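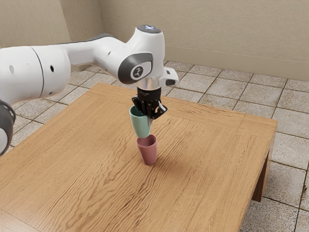 Progress report to the Wimeck fund
Project: Drenanby handling trials, simulation stage
Report date: 19/02/2022

Summary

The work on stacking and sorting has continued since our last report, but it has been slower than planned. Most of the period went on a fault in which the arm carried on pressing down after it should have stopped. It has only happened in simulation. No hardware has been damaged and no one has been put at risk, but we have held back the move to the real arm at Sastwood until the fault is closed. We are not asking for more money. We are asking for the hardware milestone to be moved to July.

What went wrong

The cup stacking task asks the arm to pick up one cup by the rim, carry it over a second cup and lower it in. In a test batch of 300 runs, 17 ended with the controller commanding a downward move well past the point where contact should have been detected. In nine of these the simulator reported forces above the limit we had agreed for the real arm. The remaining eight stayed under the limit, though we have counted them as failures all the same.

On a real table a move like that could crack a cup, bend a finger or trip the arm's own protective stop. We do not want to depend on the protective stop as the first line of defence, and the safety note we agreed with MacKinnon says that we will not.

Cause

We found two faults, and it took us some time to see that they were separate.

The first was in the contact check. The controller waits for a rise in vertical force and then halts. When the held cup is tilted, its base can touch the inside wall of the lower cup first. The force then comes mainly from the side, and the check did not look at sideways force at all. The arm kept going until the vertical reading caught up.

The second was in the height estimate. The close-range view is used to correct the height of the gripper in the last part of the descent. Where that view holds little except table top, the estimate has few edges to work from. The wood grain repeats and a patch of glare can wash part of it out. In those conditions the estimate drifted upwards, so the controller believed it had more room than it did. It also reported high confidence while drifting, and this is the part that worries us most. 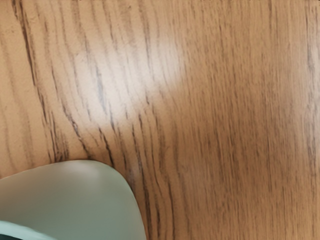 Work done to correct it

The contact check now uses total force in all directions, with a lower threshold for the final part of the descent. There is also a fixed floor height, set separately from the vision estimate, below which the gripper cannot be commanded to go. This floor is held in the motion layer, so a bad estimate cannot override it.

The vision estimate is now compared with the height worked out from the arm's joint angles. If the two differ by more than 3 mm, the arm stops and backs off. We had this comparison in an early version and took it out because it caused too many false stops. Removing it was a mistake, and it should have been reviewed before the change went in. Any change that removes a stop condition now needs a second sign-off.

We repeated the batch of 300 with the same starting positions. No run went over the force limit. There were three early stops, all in cases where the arm could have finished safely. We are content to accept that rate for now.

Still open

The glare problem has been contained but not solved. The estimate still drifts over bright wood grain, and what has changed is that the drift now leads to a stop. We intend to try more varied lighting and table surfaces in the training runs. A matt mat under the work area would be a cheap answer on the real table — it would not help on sites where we cannot choose the surface.

We have not yet tested with softer cups, which give way under the fingers and may hide a rise in force.

Effect on plan and budget

The sorting task is on schedule. Stacking is behind, and hardware trials at Sastwood cannot start until the new checks have been run on the real controller with the arm unloaded. Spending is within the agreed total. Some of the money set aside for bench time has not been used and we would like to carry it forward.

Decisions requested from Wimeck

Agreement to move the hardware milestone to July.

Agreement to carry forward the unused bench time.

Confirmation that the revised force check can be added to the MacKinnon safety note without a full reissue.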